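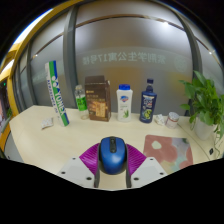
*Magenta fin-ray fingers on the hand-held gripper, closed on the blue mouse.*

**Gripper comparison – project meeting, 2020-04-13**

Present: Shagufta Rana (chair), Revathi Kandasamy (minutes), Lloyd, Gurkeck bench team by phone
Apologies: Hivville purchasing

**1. Minutes of the last meeting**

Agreed, with one correction. Item 4 said the Prollell fingers "outperformed" the flat jaws. Shagufta asked for this to be changed to "were preferred by the people who tried them". There were no measurements behind the first wording.

**2. Soft fingers against flat jaws**

Lloyd reported on the ribbed fingers. The log now holds 416 grasps across both finger types, 71 of them marked as failed. He feels the soft fingers are plainly the better choice and would like to stop testing the flat jaws.

Shagufta did not accept this yet. The failures are not split by finger type in the sheet, so the total tells us nothing about which is better. She also asked what "failed" means. Lloyd counts a drop. Revathi has been counting a drop or a bad slip. Gurkeck said they had been leaving slips out if the object stayed off the desk. All three sets of rows are in the same file.

There was a long discussion about the mouse. Lloyd pointed to the upright hold, with the mouse standing between the two fingers, as proof that the ribs cope with a smooth, rounded shell. Shagufta said one hold is one hold, and a mouse is an easy width for these fingers. She would sooner see the body wash bottle and the shuttlecock tube done properly, and the tissue, before anyone writes the word "proof". Lloyd thinks the tissue is an unfair test. Left in.

Revathi asked whether the person holding the tool is doing most of the work. A hand corrects its aim without thinking about it and an arm won't. Nobody had a good answer. Gurkeck will repeat a small set on the arm with the same fingers, though not before May.

ACTION: Lloyd to split the log by finger type and send it round, raw rows included.
ACTION: Revathi to write a one-line meaning for "drop" and "slip" and go back over the old rows.

**3. Finger wear**

The Prollell leaflet gives 1,000 cycles before the fingers need changing. Shagufta asked how they got such a round number and what load was used. The leaflet doesn't say. Lloyd has seen no wear so far but has not looked at the ribs under a glass. No wear claim goes in our report until we have checked for ourselves.

ACTION: Gurkeck to ask Prollell for the load and the test method, in writing.

**4. Camera on the tool**

Revathi raised the wide view again. Straight edges come out curved, and the desk bows badly at the sides. Good for seeing the whole row of objects at once, she said, but she doesn't trust any distance read from it near the edges. Lloyd says this can be put right in software. Shagufta asked if it has been. It has not.

Also raised: the glass wall behind the desk, which picks up the ceiling lights as small white points. It may or may not matter. Gurkeck wants a plain backdrop for half the runs so we can tell.

ACTION: Lloyd to run the lens correction on one session and bring the before and after.
ACTION: Revathi to find a backdrop.

**5. Order for Hivville**

Lloyd asked for approval to order 2 more sets of soft fingers now, as delivery is slow. Shagufta will sign for one. The other waits for the split figures – if they are as good as he says, a short delay will do no harm. Lloyd asked for his disagreement to be noted.

**6. Any other business**

Gurkeck's line dropped twice during item 2, so they will confirm by email that they agree with the wording there.

Next meeting when the split log is ready.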